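Home > Forums > Moving & Storage > Packing Tips

Packing up 17 years of kitchen, where do I even start?
Posted by standton_sue, 26th October

Hi everyone! We're leaving Standton for a smaller place and I've been standing in my kitchen all morning drinking coffee and opening cupboards. There are 49 boxes flattened in the hall and I haven't filled a single one (my sister would have had it all done by now, bless her). So far my plan is this:

1. Tape the bottoms of all the boxes first, while I still have the patience for it, with two strips down the middle and one across.

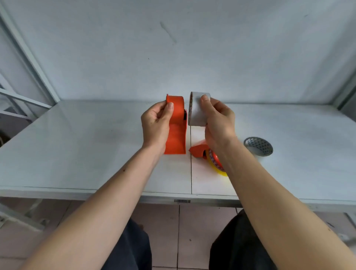
2. Pack the things we never use, like the fondue set and the good platters.

3. Leave plates and mugs for last, and wrap them in towels to save on paper.

Does that sound right? I'd love to hear how you all did it.

cavia_mom
Oh, I feel for you! We did this in September and I'd gently say don't tape them all ahead. Made-up boxes take up so much room, and I spent a week climbing over mine to get to the stove. I made up four at a time and that was plenty. Also, please stand your plates on edge, like records in a crate. My grandmother packed them that way and I don't think she ever lost one. 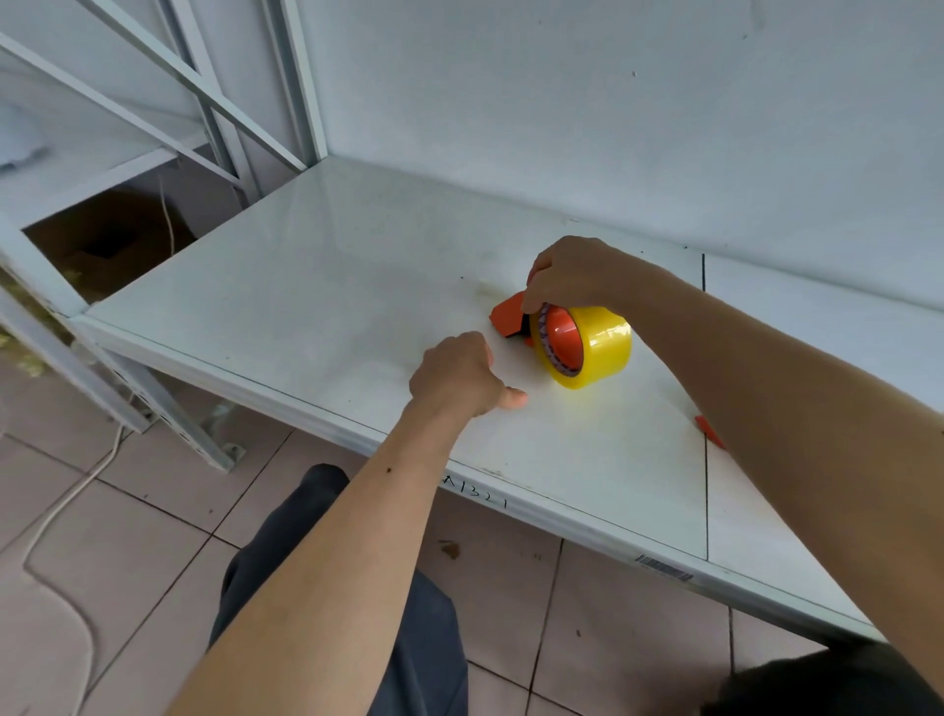
The other thing is to keep one box open right to the end for the kettle, a pan, some forks and the can opener. Write FIRST on all four sides. We forgot the can opener and ate crackers for supper, which the kids thought was wonderful.

totska77
I'm going to disagree about the towels, Sue. They slide around, and then you have no towels the night you get there and want a shower. I bought a bundle of 100 sheets of plain newsprint and it did the whole kitchen with enough left over for the lamps. Tape-wise, don't skimp on the bottoms of anything with jars in it. I go up the sides a good hand's width.
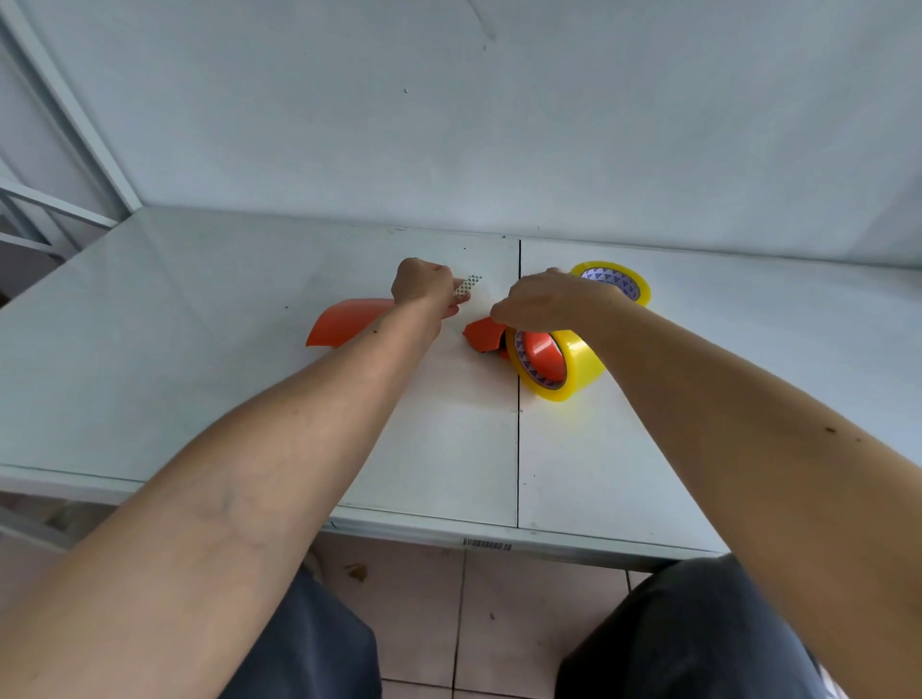 aebischer_fan says towels are just fine if you roll the mugs up tight and fill the gaps with socks, and that paper is a lot of money to spend on something you throw out the next day.

standton_sue
Thank you all so much! I think I'll do paper for the plates and towels for the mugs, and keep a couple of bath towels back for us. Starting on the platters after lunch.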